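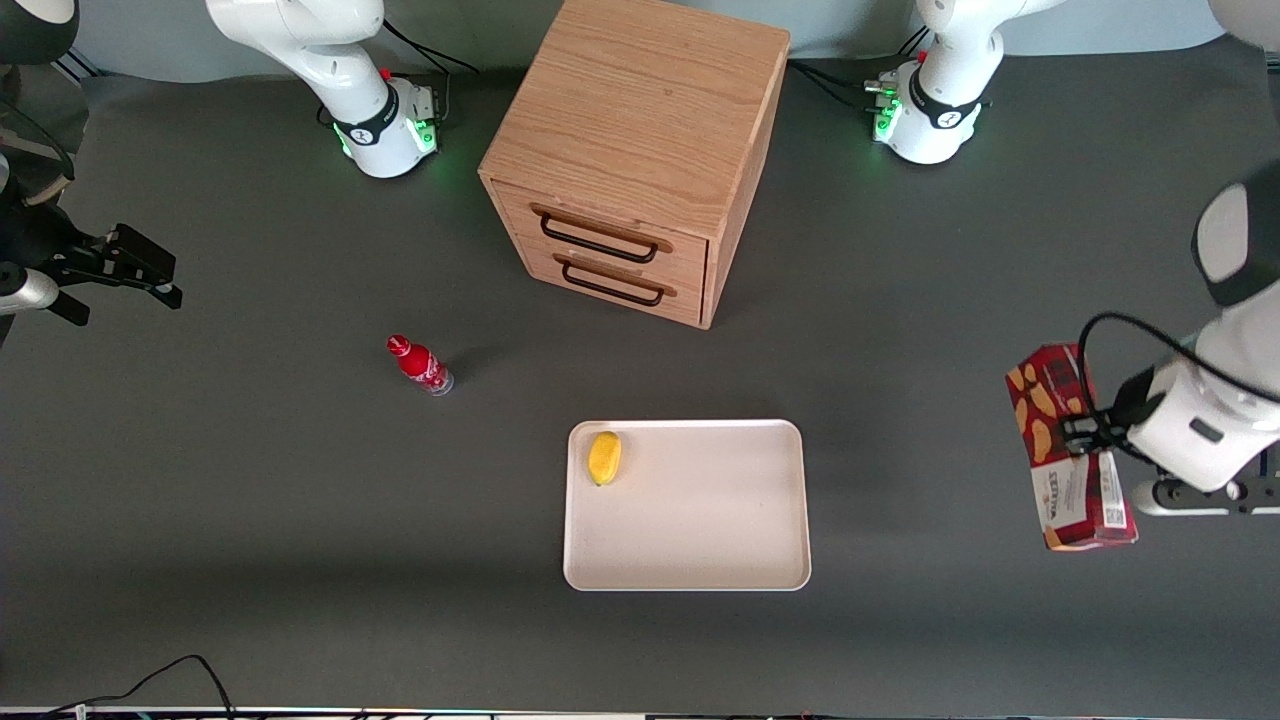

A small oak-colored cabinet with two drawers and black bar handles.

Drawer (furniture)

A drawer is an open-topped box that slides in and out of a piece of furniture, and I've spent far more of my life thinking about them than I ever planned to. I keep this little household encyclopedia going in my spare time, and drawers get more mail than any other entry (hinges come second, if you're curious!).

Name

The word comes from "draw" in the old sense of pull. A drawer is a thing you draw out. Same with "drawers" the underwear, which you pull on, and yes, I giggled when I first looked that up.

History

Early storage in Europe was mostly the chest with a lid on top, and anybody who has owned one knows the trouble: whatever you want is at the bottom. Makers began putting a drawer or two under the main box, and over time the drawers took over the whole thing, giving us the chest of drawers.

Construction

A traditional drawer has a front, two sides, a back and a thin bottom that slips into a groove. The front corners are often dovetailed, so the pull of your hand works against the shape of the joint. I once paid 195 dollars for an old Lachance dresser purely for its dovetails, and I'd do it again. Cheaper drawers get staples, dowels or glue, and plenty of them hold up fine.

Runners

Wooden runners are the oldest kind and still my favorite. Rub them with candle wax when they stick. Metal slides with ball bearings came later and can carry a lot more; the ones on my Drakwood file cabinet are rated for 40 pounds, and I've surely gone over that with tax papers. My friend Alistair Chisholm swears by side-mounted slides, but I like mine underneath where I can't see them.

Handles

Knobs, cup pulls, rings and bars are the usual choices. Bar handles are fixed with two screws, so measure between the hole centers before you buy new ones. I didn't, one April, and still have 18 Braltetti pulls in a jar.

See also

Cabinet; Chest of drawers; Dovetail joint; Hinge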